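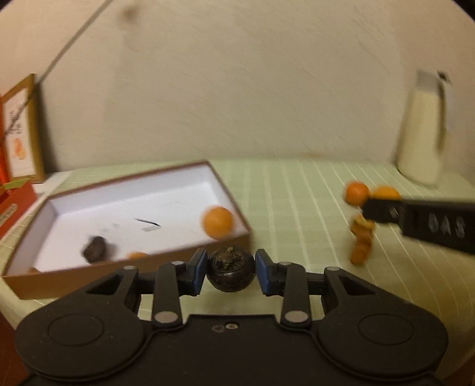
사업 소개 > 지원 사업 > 열대과일 이름 조사 > 중간보고

오마니네(Omanine) 열대과일 이름 조사 세 번째 중간보고
수신: 오문홀름(Omunholm) 지원사업 담당 귀하
2019년 1월

지난 보고서에 "표제어 정리는 연말이면 끝날 것으로 보입니다"라고 썼습니다. 연말은 예정대로 왔고 표제어 정리는 아직 오는 중입니다. 그 사이에 한 일과 못 한 일을 아래에 적습니다.

1. 표제어 현황

12월 말 기준으로 모은 이름은 536개입니다. 과일이 536종이라는 뜻이 아닙니다. 담당자께서 지난번에 그렇게 읽으시고 축하 전화를 주셨는데, 제때 바로잡지 못해 죄송합니다. 한 과일이 가격표, 수입신고 서류, 식당 차림표, 손님 입에서 제각기 다르게 불리는 것을 모두 따로 셌습니다. 망고스틴만 해도 망고스틴, 망고스텐, 망고스탄이 있고, 띄어 쓴 "망고 스틴"이 있습니다. 마지막 것은 망고 칸에 꽂혀 있었습니다. 이름에 망고가 들어가니 망고의 친척이려니 하는 분이 상인 중에도 계셨습니다. 망고는 옻나무과이고 망고스틴은 물레나물과라고 말씀드렸더니, 그래서 어느 쪽이 더 잘 팔리느냐고 되물으셨습니다. 그 자료는 없습니다.

용과와 드래곤후르츠는 한 항목으로 묶었습니다. "용가"라고 적힌 가격표도 같은 항목에 넣었고, 비고란에는 '오기'라고만 썼습니다. 스타후르츠, 카람볼라, 오렴자는 묶을지 나눌지 내부 의견이 갈려 있습니다. 나누자는 쪽은 오렴자라고 말하는 사람과 스타후르츠라고 말하는 사람이 서로 만날 일이 없다고 봅니다. 회의를 두 번 했고 회의록은 깁니다.

출처가 불분명한 이름 50개는 보류함에 있습니다. 대부분 "예전에 누가 그렇게 부르더라"가 유일한 근거입니다. 이번 분기에 이 가운데 하나라도 빼 보려 했으나, 조사하다 보니 새로 넣을 것이 더 생길 듯하여 멈췄습니다.

2. 현장 조사

남(Nam) 시장 면담은 가을에 시작해 12월에 마쳤습니다. 과일 가게가 제일 바쁜 달에 면담을 잡은 것은 계획서를 쓴 저희 잘못입니다. 녹음의 상당 부분은 손님과의 흥정이고, 질문에 대한 답은 그 사이사이에 들어 있습니다. 그래도 이 흥정에서 건진 것이 많습니다. 면담 중에는 또박또박 "두리안"이라고 하시던 분이 손님에게는 "그거, 냄새나는 거"라고 하셨습니다. 이것을 표제어로 올릴지는 다음 분기에 논의하겠습니다.

현장에서 산 과일값은 재료비로 처리했습니다. 영수증에 품목이 "과일"로만 찍힌 것이 많아 이름을 손으로 적어 넣었습니다. 이름을 조사하는 사업에서 영수증에 이름이 없다는 회계 쪽 지적은 뼈아프게 받았습니다. 구입한 과일은 조사가 끝난 뒤 사무실에서 소비하였고, 잭프루트는 아직도 소비하고 있습니다.

3. 녹취

녹취는 스티브스테드(Stevstead)에 맡겼습니다. 납기는 정확했습니다. 다만 람부탄이 "남 부탁"으로, 롱간이 "농가"로 옮겨진 곳이 여럿이라 "농가를 한 봉지 드렸다" 같은 문장이 남았습니다. 과일 이름 목록을 미리 보내지 않은 것이 원인이고 수정 비용은 청구하지 않겠다고 합니다. 다음 묶음부터는 목록을 첨부합니다. 보류함의 이름까지 넣을지는 정하지 못했습니다.

4. 예산

집행은 대체로 계획대로입니다. 인쇄비는 아직 한 푼도 쓰지 않았는데, 절약의 결과로 보시면 곤란합니다. 인쇄할 것이 없었습니다. 교통비는 계획을 조금 넘겼고, 초과분은 회의비에서 옮기고자 합니다. 변경 신청서는 따로 제출했습니다. 서식이 중간에 바뀌어 옛 서식으로 한 번, 새 서식으로 한 번 들어갔으니 나중 것을 봐 주십시오.

5. 다음 분기

표기 원칙을 먼저 확정합니다. 외래어 표기법을 따르는 이름을 대표형으로 삼고, 시장에서 쓰는 이름은 모두 그 아래에 둡니다. "후르츠"를 "프루트"로 고쳐 싣자는 의견이 있었으나, 그렇게 하면 시장에서 들은 말이 사전에서 사라지므로 들은 대로 싣기로 했습니다.

시험판은 봄에 보내 드리겠습니다. 담당자께서 지난번에 물으신 "체리모야와 석가의 차이"는 답변이 길어 별지로 붙였습니다. 별지를 읽으시고 오류가 보이면 시험판 전에 알려 주십시오.

오마니네 조사팀 드림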